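ok so a few of you asked about the weight thing after I mentioned it in passing last week. Putting it all in one thread so I can stop answering the same DM. Long one, sorry!

**1/** Background for anyone new: I was a city council aide in Fetulstead for years, and I lived on gas station sandwiches and whatever was left on the tray after public meetings. My doctor never lectured me. She'd just write the number down, circle it, and move on to my blood pressure.

**2/** Then our councilwoman, Razia Mohmand, stood up at a budget hearing and told the entire room she'd cut out sugar and late dinners and was feeling great. It had zero to do with the budget (the item was storm drains). The local paper ran it above the storm drains anyway.

**3/** People got so weird about it. Half the calls to the office that week were folks asking if she was sick. One man wanted to know if she was stepping down. She'd lost a bit of weight and bought a jacket that fit! That was the whole story.

**4/** Anyway, it got me thinking, and I decided to try the boring version. No app, no shakes. I moved dinner up to 6, dropped soda, and walked home from the Kazmi Street stop instead of changing buses.

**5/** First month: nothing. I mean it, the scale did not care. I was cranky and I smelled like boiled cabbage.

**6/** Second month my belt moved over a notch and I told literally everyone, including the guy who fixes the copier.

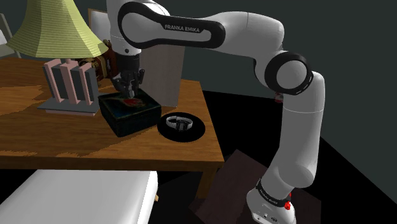
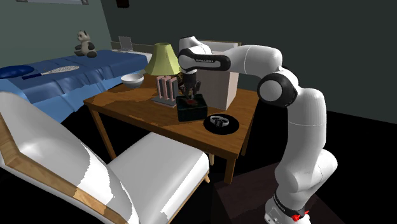 **7/** Question I keep getting: did you have to give up rice and bread?

I kept both. I eat one scoop of rice at lunch, bread at breakfast, and neither at dinner. That's what I can stick to, so that's what I do.

**8/** My friend Talha Gondal went the other way and did one of those plans where you weigh every single almond. He lasted until his cousin's wedding in Nekinmont – 300 guests, 2 kinds of biryani – and he says he has no regrets. I've seen the pictures from that buffet and I believe him.

**9/** What helped me most was dumb stuff. I stopped sitting next to the snack table at hearings. I started carrying peanuts. I eat before the evening session, even if it's only eggs in the break room with the lights half off.

**10/** Numbers, for the people who want numbers: I started at 102 kilos. I'm not at my goal and I don't really have one anymore. Somebody at work kept saying I should aim for 70 and I'd like that person to mind their own lunch.

**11/** I do wish we were less strange about public people and their bodies. When Razia was heavier she got letters about it. Now she's lighter and she gets letters about it. She answers the ones about potholes.

**12/** Oh, and the walking group meets at 7 in the morning by the Pulach bakery. Yes, a bakery. We go AROUND it and then, some mornings, into it. You don't have to be fast, I'm usually near the back talking.

**13/** If you're on any kind of medication, please go ask your doctor before you copy me. I'm a person who used to book meeting rooms for a living. My DMs are open for walking group stuff, and for egg recipes if you've got any, I'm running low.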